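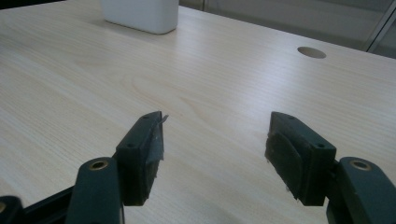
Fig. 6. Desktop with cable grommet.

3.2 Routing the cables

Applies to Grikatum sit-stand desks, 435 series. Allow 21 minutes.

1. Switch off the power board at the wall.
2. Lower the desk to its bottom position.
3. Feed each plug down through the grommet, largest first.
4. Clip the leads to the tray under the desktop. Leave enough slack for full height.
5. Plug in, switch on and raise the desk slowly. Stop if any lead pulls tight.

Note: The supplied lead is 3000 mm long. Longer leads are sold separately under the Forka name.

CAUTION: Do not run leads between the leg and the crossbar. A pinched lead can cause electric shock.

Wipe the desktop with a damp cloth only. Do not use methylated spirits.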